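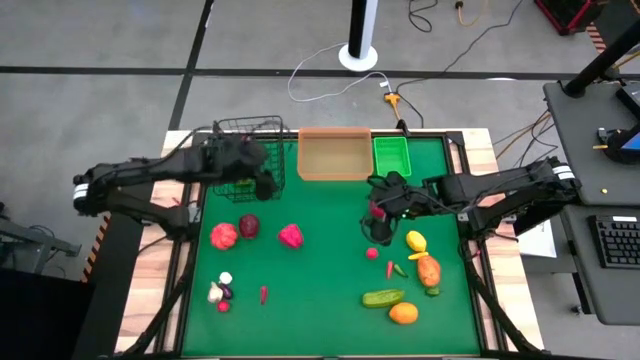 Valquíria Godoy wants to know whether the garlic is any good, as every pretend food set she's bought had garlic that looked like an onion with a cold. Yes Valquíria, the garlic is good. Best thing in the box, possibly. More on that below.

Right, quick review as promised, typing this between school run and tea.

Truvura Market Garden play food. Bought in July from Whitcombe, the toy shop by the station, paid full price, nobody sent me anything. We've had it out nearly every day so I reckon I can say something useful by now.

What you get. Fruit and veg, loose in a bag in a box. No baskets, no board, no little till. The tray and baskets are ours, from all over the place. The wire mesh one used to hold post. If you want the sorting game you'll need to find your own, so dig about in the kitchen cupboards before you spend anything.

The veg is where they've made an effort. Garlic, beetroot, radish, aubergine, sweet potato, chillies in red and green. A dragon fruit! My two had never met a dragon fruit and now ask for one in every supermarket. The bumpy red one we can't agree on. I say raspberry, the eldest says lychee, the leaflet just says "fruit". Thanks Truvura.

Sizes are all over the shop. The raspberry/lychee thing is bigger than the aubergine. Doesn't bother the children one bit, bothers me daily. If you're the sort who needs a banana to be longer than a beetroot, go for the Claltis set, which is done more to scale but costs a fair bit more and has duller colours. We had a lend of it for a fortnight. Nicer to look at on a shelf — played with less.

Sorting. The reason I bought it really. We put three containers along the back, tip everything out in front and someone calls the rule. Fruit in one, veg in another, don't know in the third. Then by colour. Then "things Grandad won't eat", which fills up fast. Do it on a plain mat if you've got one, ours is green and big and stops things rolling straight off the table. Orange is the worst for rolling. Only snag with green is the cucumber and the small green bits don't stand out much, so a little one might miss them.

Small parts, read this bit. The radish and the tomato are small. The age on the box is three and up and I'd stick to it. Anyone with a crawler in the house, take the little round ones out and put them up high.

Wear and tear. Dragon fruit leaves have held up, I thought they'd be first to go. The red chilli has been trodden on more times than I'd like and it's fine. Colour has rubbed a bit on the sweet potato at one end. Washed the lot in warm soapy water, dried on a tea towel, no trouble. Didn't risk the dishwasher.

Containers, since I got asked last time. Shallow tray is the best for small hands, they can see what's in there and get it back out. The mesh basket is deep enough that things get forgotten at the bottom. Bright green one is the favourite becuase it looks like a proper shopping basket, but it's smaller, so arguments. Clillov do a set of stacking tubs that would probably do the job better than my odds and ends. Haven't tried them.

What I'd change. A bag that closes. The one it comes in is thin and split in the first week, ours live in a pillowcase now. Names printed in the leaflet for every single piece, not just half. And more of the leafy stuff, there's no lettuce or cabbage and we've had complaints from the management (aged four).

Nivaldo Honorato asked under the last review if it works for teaching names in a second language. We've done a bit of Portuguese with it and it went well, mainly as there are things in there you don't get in the usual apple-banana-carrot sets. Alho stuck straight away. Beterraba took a while longer. Pick 6 pieces at a time, any more and they start lobbing them.

Would I buy it agian? Yes. As a present too, for a four or five year old. For a two year old, no, get something chunkier.

Four stars. One off for the bag.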